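Small Items, Soft Surfaces: Gallery from the Home Tidying Study
Posted 2025-08-16 by Trinh Thái, Silteo

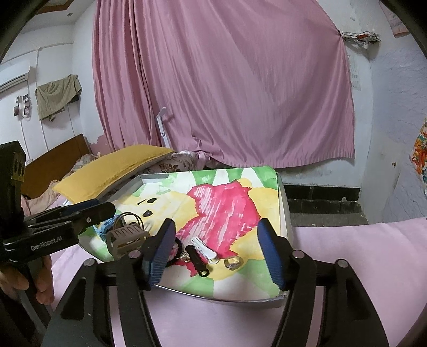 The study asks how well a policy learns to sort small household items when all of its training comes from people using hand-held grippers in their own bedrooms and kitchens. Earlier work at our Matinham lab used a flat bench and a fixed set of objects. We wanted beds, box lids, cords and whatever else was lying nearby.

Collection ran in 16 homes and gave us 3785 recordings. After checking for lost tracking and dropped frames we kept 3154 of them. Another 200 were recorded later in Grilville and held back for testing only.

Notes on the picture

Bedroom, small items in a painted box lid. The lid rests on a bed sheet, with a second gripper coming in from the left.

The white clip-like piece is between the jaws, close to a black cylinder. Thin items lying next to each other were the hardest group in the study — the policy often closed on two at once.

The small clear ring lies on a yellow part of the painting. We kept patterned backgrounds in the training set, and leaving them out made grasps on clear items worse.

Both grippers have blue pads on the jaws. Pads were checked before each session and replaced when worn.

The full write-up, with results for each home, is on the Theodorakopoulos project page. The Grilville test set will be added there when labeling is finished.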